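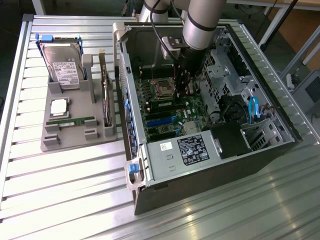 Shop > Workbench > Robot Fixtures > Nisen Parts Tray

Products Files Workshop Shipping Contact

Nisen Parts Tray for PC Assembly

The Nisen tray holds the parts of a desktop computer in fixed places, so that a small robot arm can pick them up and bring them to an open case. We designed it in the Darnuvura shared workshop for our own bench and printed it many times before we were content with it. Now we sell it as a printed set or as files only.

The tray has places for a 3.5-inch hard disk in its carrier, a processor, memory modules and one expansion card. The disk and the card stand upright. The processor sits in a square pocket with the metal side facing out, and the memory goes into long narrow grooves. All places are open from the side where the gripper arrives, and there is no lid or spring to fight with.

Price of the printed set: 35 euros. Files only: pay what you find correct.

What is in the set

- one main board in gray PLA
- slot holders for memory, screwed from behind
- a processor bracket with corner clips
- a slot for an expansion card
- a holder for a 3.5-inch drive with carrier
- screws and T-nuts for a table of aluminum profile
- one sheet with the drawing and all distances

Computer parts, arm, gripper and table are not included. We receive this question quite often.

Printing it yourself

One complete tray takes 400 grams of filament and 16 hours on our printer, with a normal 0.4 nozzle. Print the main board flat on the bed and the slot holders standing, with the groove upwards. If you print the holders lying, the layers go the wrong way and the walls of the groove will open after some weeks of use. We have a small box of such broken holders from March, when we still did it like this.

PETG is also possible. It is more tough, but the grooves come out a little more tight, and you should make them wider in the parameter table of the file. Please do not use a shiny filament if you work with cameras. We tried a silk silver one and the reflections gave us a lot of trouble – the aluminum table is already bright enough. 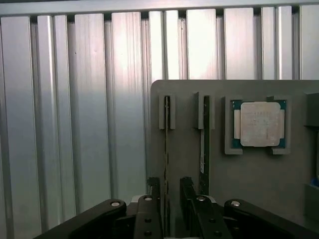
Memory slot holders and the processor bracket, from the gripper's side.

Fitting the holders to your parts

The grooves are made for bare modules. Modules with a heat shield on them will not enter. For the processor there are two brackets in the files, and you choose the one that fits your package. A used processor with scratches on the cover is good for practice, and we recommend to begin with such a one. The contacts side should never rest on metal chips or dust, so brush the pocket before each use.

The drive holder is cut for the plastic carrier of an older tower that we had in the workshop. Carriers differ between makers. Measure yours first, and if it is different, write the width into the order form and we will print a holder for it without extra cost.

When everything is in place, push each part with one finger from the side. It should move a very small amount and come back. If it does not move at all, the gripper will lift the tray together with the part, and you will hear it before you see it.

Setting it up beside the case

Put the computer case on its side with the panel removed, and the tray at its left, with a free space as wide as your gripper when open. Our arm comes from above, so the upright parts stand toward the back and the low parts toward the front. If your arm stands on the other side, print the mirrored version.

Teach the drive first. It is the biggest part and it forgives the most. After this comes the memory, then the card, and the processor comes last. For the processor, open the lever of the socket by hand. We have not yet found a way to do this step with two fingers that we would dare to recommend.

Move slowly near the socket! A bent pin costs more than the whole tray.
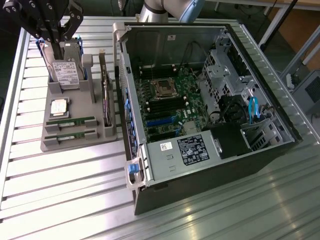
Known limits

The tray does not know if a part is inside. There is a hole for a small switch under the drive place, but we do not deliver the switch and the cable. Power supplies and coolers have no place in this version. Cables must be connected by hand, and in our workshop they still are.

In one long test we made 3,563 picks with the same memory holder. The groove became wider during the test, and near the end the module was leaning so much that the gripper sometimes took it crooked. We now change this holder earlier, and a spare one can be added to any order.

Delivery

Printed sets are made when you order them. The workshop is closed on 26th December, and orders from that day go into the printer on the next working day. You can also collect your set at the workshop door, please write before you come.

Related items

Štefanec Table Feet for Aluminum Profile
Cevar Finger Pads, black, pair
Nisen Spare Memory Holder
Nisen Tray, mirrored version (files only)
Cevar Cable Clips for Robot Arms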